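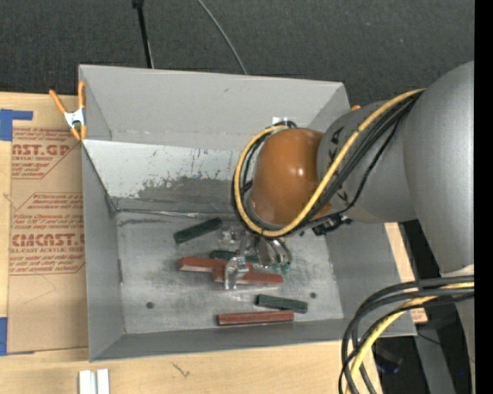

Velska Music Evenings
Minutes of the programme meeting, May
Held in the upstairs room of the Bruvthorpe Hall, start 7:15 p.m.

Present: Shirin Parsa (chair), Gemechu Beyene, Soudabeh Ghaffari, Fergal Tierney, Shahram Dehghan (minutes)
Apologies: none received

1. Minutes of the last meeting
Read and accepted with one correction. Under item 4 the support act was written as "Asadi Trio". The name is only Asadi, and they are four persons.

2. Report on the Rerix concert
Gemechu gave the report. We sold 528 tickets, which is the best result of this season. The band came on stage 40 minutes later than the printed time. The reason was the sound check, which could not begin until the monitor speakers had been connected again. Several people wrote to us about the waiting, and two of them asked for money back. Shirin has answered both letters and offered them seats for the next concert. One accepted, from the other we have no reply yet.

The concert itself was received very well. Soudabeh said that the slow songs in the second half were the strongest part, and that the singer's voice was in better condition than on the last record. Fergal did not agree. In his opinion the second half had too many slow songs one after another, and people at the back started to talk. It was discussed for a while if we can say anything to a band about the order of their songs. The meeting felt that we can not, but we can ask for the list earlier, so the lighting is prepared.

The two encores went past the agreed closing time by 15 minutes. The hall has not charged us for this. Gemechu will thank the hall manager in writing.

3. Sound in the hall
Fergal stood in different places during the evening. Under the balcony the bass was too loud and the words were difficult to follow. In the front rows it was clear. He proposes to move the mixing desk two rows forward, so that the engineer hears the same as most of the public. This will take away some seats. Shahram asked how many, and Fergal will measure and tell us.
Decision: to be tried on the evening of Asadi, and after that we decide for the autumn.

4. Evening with Asadi
The date is fixed for a Saturday. The contract came back signed. The group asks for a piano tuned on the same day, not the day before. Soudabeh has spoken with the tuner and he can come at 2 p.m., but he needs the hall quiet while he works. Gemechu will ask the stage crew to unload after that.

The group wants to play without a support act, in two parts with one break. Agreed. Doors will open at 7 p.m. and the music starts at 8 p.m.

Soudabeh showed two versions of the poster. The meeting preferred the darker one, but the starting time is printed too small on it. She will make it bigger and send it to everybody before printing.

5. Ticket prices
Shirin suggested a lower price for students on all evenings, and not only on weekdays as now. Fergal was in favor. Gemechu was worried for the popular concerts, where we sell all the seats in any case. After discussion it was put to a vote: four in favor, one against. The new price begins in autumn.

6. Other matters
The cloakroom line after Rerix was very long. Shahram will ask if the second counter can be opened.

A chair in the side gallery is broken and was marked with tape. Fergal has reported it.

Soudabeh asked that reviews of our concerts are kept together in one folder. She will collect them, please send her links or cuttings.

7. Next meeting
Same room and same hour, on the first Tuesday after the Asadi concert. Fergal will bring the seat measurements.

The meeting was closed at 8:50 p.m.

Minutes written by Shahram Dehghan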